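## 3. Planning and Budgeting for Your Cell

Before you unpack a single crate, please sit down with this section and a cup of something. Most of the calls we take at Cluno come from folks who bought a perfectly good Standis arm and then found they were short a table, a power outlet, or a weekend. An hour of planning now will spare you a good deal of that, and you can do nearly all of it with a tape measure and a pencil.

This section covers the Standis tabletop arm used for kitchen and appliance work: opening and closing doors, turning knobs, placing and removing containers. If you are planning for a packing line or anything on wheels, see Section 9 instead.

### 3.1 Write down the task first

1. Put the task in one plain sentence. "Put a lidded container in the microwave, shut the door, set the timer" is a fine sentence. "Help out in the kitchen" will leave you guessing about every purchase that follows.
2. List every object the arm has to touch, and write the weight and widest dimension next to each. Weigh containers full, with the lid on.
3. Mark which objects move and which stay put. A door counts as moving, and it needs room for its whole swing.
4. Circle anything that needs a twist of the wrist, such as a dial. You will come back to these when you choose a gripper.

> **Note:** If two people in your building describe the task differently, settle that before you order. It's a friendly conversation in the planning stage and a much less friendly one once the invoice has arrived.

### 3.2 Choose the appliance and measure it with the door open

It's tempting to spend everything on the arm and pick up whatever appliance is handy. We'd ask you to slow down here, because the appliance decides a lot about your layout. Rotary knobs and a plain hinged door are a good place to start. Flat touch panels can be used too, but they call for the soft fingertip kit, which is a separate line in the budget.

1. Open the door as far as it will go and measure from the hinge side of the cabinet to the farthest point of the door.
2. Measure the height, width and depth of the cavity opening. Write down the opening itself — the outside size of the cabinet won't help you.
3. Place your largest container in the middle of the turntable and measure the gap on either side. The fingers and the container have to share that space.
4. Measure from the tabletop to the center of each knob.
5. Check that you can still reach the plug with the appliance in its final spot.
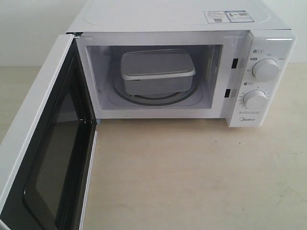

*Figure 3-1. Microwave with door fully open and lidded container on the turntable. Power knob above, timer knob below.*

With the door hinged on the left, as in Figure 3-1, the door takes up working room on that side whenever it stands open. Plan the arm's base toward the right, then check that it can still reach across to close the door. Ah-rin Ki, who lays out the demonstration cells at our Stustutbridge shop, likes to tape the door's swing onto the table and leave the tape down until the first month is over. It isn't pretty, but it does stop people from parking their coffee there.

> **Caution:** Never heat a metal container in a microwave, and don't go by color when deciding what a container is made of. A gray box may be plastic or metal. Look for the maker's microwave-safe mark, and confirm that the lid carries it too. For reach and placement practice, leave the oven unplugged.

> **Caution:** Do not drill, cut or screw brackets into an appliance cabinet or door. If you want a position marker, use removable tape, and keep it clear of vents and latch slots.

### 3.3 Draw up the budget

The figures below are in dollars and cover the add-ons most tabletop buyers need. Your arm price is on your Cluno quote, so copy it onto the first line of your worksheet and add from there.

| Item | Price | When you need it |
|---|---|---|
| Standis two-finger gripper | 559 | Doors, containers, most knobs |
| Noh wrist camera and bracket | 600 | Any task where objects shift between runs |
| Soft fingertip kit | 215 | Touch panels, slick lids |
| Spare finger pads, one pair | 32 | Every buyer |

1. Go back to your list from 3.1 and match each object to a row in the table. Cross off any row that has no object beside it.
2. Order spare finger pads with the arm. They wear with use, and it's a shame to wait on shipping for such a small part.
3. Add a line for the appliance and, if your task will put it through a lot of door cycles, a second line for a replacement of the same model. Makers change their lineups, and a new model may put the knobs somewhere else, leaving you to teach every position over again.
4. Add a line for the table. It should stand solid when you lean on one corner, and it should hold the arm and the appliance with space to spare in front.
5. Add a line for somebody's time. Teaching a door, a container and two dials is usually a few days' work for a person new to the arm, and those days belong in the budget even if they're already on the payroll.

> **Note:** The Noh camera can be added later without removing the arm. If money is tight this year, you can start with fixed positions and save the camera for the next round. Just be sure to mark where the appliance sits, and check that it hasn't crept before each session.

### 3.4 Check the room

1. Confirm there is a grounded outlet for the appliance and a separate outlet for the arm controller. Have an electrician look at the circuit if you aren't sure what else is on it.
2. Follow the appliance maker's instructions for clearance behind, above and beside the cabinet. If those clearances push the appliance forward, measure your reach again.
3. Keep the stop button within arm's length of the person running the cell, on the side away from the door.
4. Try the lighting at the hour you expect to work. Glossy door glass can throw a reflection that confuses a camera, and a lamp moved a foot to one side often clears it up.

### 3.5 Before you place the order

Send your task sentence, your measurements and your worksheet to Cluno along with the order form. A snapshot of the appliance with its door open is a great help, too. We'll check the reach and write back with any changes we'd suggest — sometimes that means taking a part off the list. Orders for January delivery need to reach us by the end of November.

When your order has been confirmed, go on to Section 4, *Preparing the Table*.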